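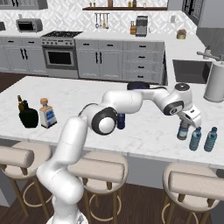 The Jilden kitchen, rendered: the gripper over a small labelled bottle.

I've got a bee in my bonnet about simulated kitchens. We fuss over speed limits for robot arms, then let everyone pick their own bottles to test on. How am I meant to compare your 500 runs with mine?

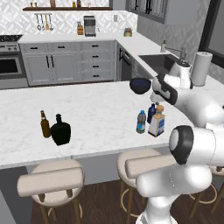

Same kitchen, with a dark blue bowl by the gripper and a carton among the bottles.

My mate Cayetano Esteban says a fixed layout just teaches people to cheat. Fair point — so shuffle things, but publish the shuffle! List every object, every starting spot and every failed run. I'd put that in the rules before another word about speed.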